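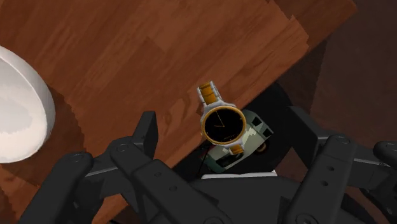
Omis lunch hall will open later, and stay open longer

From April, the public lunch hall in Omis will serve meals until half past two in the afternoon. At present the kitchen closes at one, and many people who work in the lower part of the town do not arrive in time.

The town office announced the change this week together with a new price. A full lunch will cost 710 yen, and the same price will be used for residents and visitors. Until now, visitors paid more, but the staff at the counter had to ask each person for an address, and this made the line slow. Children under six will continue to eat free of charge when they come with an adult.

The hall stands in the former seed store on the Hosoda road, five minutes on foot from the bus stop. It serves one hot meal each day with rice, soup and two small dishes. There is no menu to choose from, except that a meal without fish can be asked for before ten in the morning.

Itsuki Kawaguchi, who manages the hall for the town, said that the old hours were made for a different kind of working day. When the hall opened, most of its guests came from the fields and started work before sunrise. For them, eating at half past eleven was natural.

"Now we have people from the dental clinic, from the two schools, and drivers who pass through on the way to Hosoda," Kawaguchi said. "They come at ten minutes past one and the lights in the kitchen are already off. I have seen this too many times and I do not like to send a person away hungry."

Before making the decision, the town sent a letter with four questions to all 1616 households. It received 141 answers. Most of them asked for a later closing time, and a smaller group wanted the hall to open in the evening also. The evening opening was not accepted for this year. According to the town office, it would need a second cook, and the budget for the kitchen was already fixed in the autumn.

Some answers were against any change. Several older guests wrote that they come early because the hall is quiet then, and that they are afraid the best dishes will be kept for the later hours. Kawaguchi said the rice will be cooked in two parts, the first ready at half past eleven as before and the second at one o'clock. The soup will be the same for everybody.

The longer hours also have an effect on the bus. The midday bus toward Hosoda leaves at 12:50, and the next one is not until 3:15. A guest who eats at two will have a long wait. The town has asked the bus company to move the second departure to 2:45, but no answer has been received. Until there is one, the front room of the hall will remain open for people who are waiting, and tea will be served there without payment.
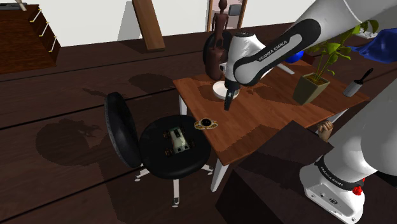 A round white plate on a wooden table.

Places in the hall can now be reserved through Clerkeo, the booking page that the town already uses for the swimming pool and the tennis court. It is not necessary to reserve. Half of the seats will always be kept for people who simply walk in, and reservations are held for ten minutes only. Those who do not use the internet can call the hall in the morning between nine and ten, or write their name in the book beside the door on the day before.

Ryota Yoshida, who teaches science at the middle school and eats at the hall when his classes allow it, welcomed the new hours but was less sure about the price. For him it is lower than the cost of a lunch from the shop near the school. For a family of four it is different, he said.

"If you live alone, this is a very good lunch. If you come with two children of ten and twelve years, you pay four full meals, and the children do not finish the rice," Yoshida said. He has suggested a smaller plate at a smaller price. The town office replied that it will look at this question again in the summer, when the first numbers are known.

The kitchen can prepare up to 320 meals in a day, a level it has reached only during the autumn fair. Kawaguchi does not expect the daily number to rise so high. His bigger worry is the washing of dishes, which is done today after closing by two people and takes most of the afternoon. With the later hours, part of it must be done while guests are still eating, and the washing room has a thin wall. New doors have been ordered to keep the noise down. They should be in place before the first long day.

Guests will also be asked to carry their own dishes to the window after the meal. This was the custom in the first years of the hall and was stopped when the floor was being repaired. People who have difficulty walking can leave everything on the table.

Meal tickets bought at the old price can be used until the end of June. After this date they can be exchanged at the town office, on the ground floor, by paying the difference. Tickets with the green stamp are from the earlier series and are no longer valid.

The hall will be closed for three days at the end of March for cleaning and for the work on the doors. During this time, lunch will be delivered to the homes of guests who are registered for delivery, with cold dishes only. The menu for the first two weeks of the new hours will be hung at the entrance and at the Hosoda bus stop.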